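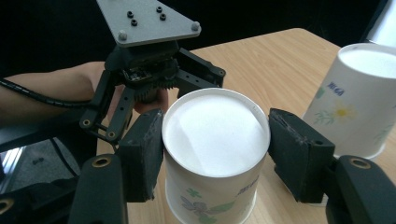 I've now built the Niltance hand gripper kit twice, once at my kitchen bench and once at the shared workshop, and I'd happily build a third. If you've been looking for a first project that has moving parts you can feel working in your own hand, this is a lovely one.

The kit makes a pair. Each gripper is something you hold and work yourself, with two fingers that close toward each other, and the idea is that you can later bolt the same fingers onto an arm if you catch the bug (I have, more on that further down). Everything comes in one flat box with the linkages in one bag, the fasteners in another and the foam pads on a peel-off sheet. I did the first gripper in an afternoon and the second in a bit less than that, mostly because by then I knew which way round the linkage arms went.

Which brings me to the instructions. They're good! Big drawings, clear arrows, and real-size outlines of every screw so you can lay yours on the page and check it. The one spot where they let you down is step 30, where the gear goes in. The drawing is from behind and every other drawing is from the front, so I fitted mine a tooth out and got fingers that met crooked. Turn the page upside down and tilt your head and it makes sense. Don't tighten anything in that step until you've opened and closed the fingers a few times.

The pivots are my favourite part. They're brass-ringed and they went in with a firm push, no reaming or filing, and the movement is smooth the whole way through. On cheaper kits I've built the joints were plastic on plastic and you could feel them getting sloppy within a week or two. These still feel the way they did when I finished them. I put a tiny dab of dry lube on the gear and left the pivots alone.

The foam pads are the weak point. They grip beautifully, and you can pick up a paper cup without squashing it, which is harder than it sounds and is a very satisfying thing to get right. But the foam is soft and it chips along the top edges if you knock it on the bench, and I knock things on the bench. Niltance sells a replacement sheet, but I've had good results with thin foam from the craft shop cut with a fresh blade and stuck down with double-sided tape. Clean the old glue off properly first or the new pad creeps sideways.

We use ours for cup drills at the workshop. You set out a few paper cups upside down on the table, take a gripper in each hand and try to move them, stack them and nest them without crushing any. Paper cups are a great test because they taper, so the pads want to slide, and you learn quickly how much squeeze is enough. After a couple of evenings I had stopped thinking about the gripper at all and was just picking up cups.

A few things I'd tell a friend before they bought one:

Get your own screwdriver. The one in the box is fine for the small black screws but it started to round off on the bigger bolts. I switched to my Linodau set and had no more trouble.

Use a cable sleeve. Mine is spiral wrap from the odds and ends drawer, and it keeps the cable from snagging on your sleeve or the corner of the table when you reach across.

Check the bolts on the mounting plate after the first few hours of use. Two of mine had worked a little loose. A dab of thread locker fixed that.

Watch the size of what you're grabbing. The fingers will open up to 62 millimetres on my build, and that covers cups, small jars, most fruit and a tennis ball if you squish it. A full-size mug is out unless you take it by the handle.

I also tried the Ackah kit, which a few people at the workshop swear by. It's lighter and the fingers open wider, and it would be easier on small hands over a long evening. I found the close a bit springy, though, and I crushed a lot more cups with it. If you mostly want to pick up bigger, tougher things, have a look at it. For anything delicate I'd stay with the Niltance.

As for the next step, I've started fitting the spare fingers to a small Firnach arm. The holes didn't line up, so I drew up an adapter plate and it's on its third version. The linkage has plenty of strength for the job and the fingers close evenly under the motor. I still have to sort out how to stop it squeezing once it has hold of something, and I'm hoping to have that going in May.

I'm giving it 5 out of 5, even with the foam and the upside-down drawing. It was a pleasure to put together and I reach for it every time I'm in the workshop.

Related reviews
Linodau precision screwdriver set, six months on
Firnach desktop arm: first build notes
Ackah gripper kit, a second look
Choosing a bench vise for a small apartment
Which thread locker for little bolts?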